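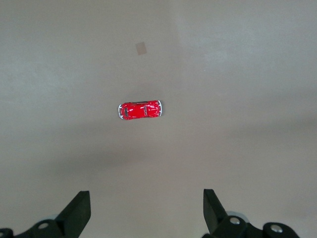 3 min read

How to clean up old die-cast cars without wrecking the paint

I love this job. Give me a shoebox of grubby little cars from a garage sale and I'm happy until dinner! Most of them don't need a repaint, just a wash, a polish and a bit of patience. A glossy red Beetle-style body is my favourite kind to do, as all those curves catch the light so well once the grime is gone.

What you'll need

A bowl of lukewarm water
Dish soap
A soft toothbrush and a few cotton buds
A microfibre cloth
Plain liquid car polish with no grit in it
Light machine oil and a toothpick

Step 1: Check it over

Look for paper stickers, loose chips and flaking silver on the bumpers. If there are paper stickers, skip the bath and use a barely damp cotton bud around them.

Step 2: Wash

Add one drop of soap to the bowl and dip the brush, then work from the roof down. Go gently over raised edges like the door lines and guards, where the colour always wears thin first. Don't leave the car soaking. The axles are steel and they rust faster than you'd think.

Step 3: Dry

Shake it out, pat it down and stand it on its wheels on a towel for 90 minutes. I park mine by the window (not in full sun). Water loves to hide behind the windows, so wait longer if you see any fog in there.

Step 4: Polish

Put a dot of polish the size of a lentil on the cloth and rub in small circles, one panel at a time. Stop if the cloth picks up a lot of colour! A trace is normal on older paint. Plated bumpers only get a dry buff from me, polish can take the silver right off.

Step 5: Oil the axles

Touch the toothpick to the oil, then to the spot where each axle meets the base. Spin the wheels and wipe off the extra. Now roll it across the kitchen table and grin.

I've got nearly 700 cars on the shelves now and most of them started out sticky. Next up on Plirngate: straightening bent axles.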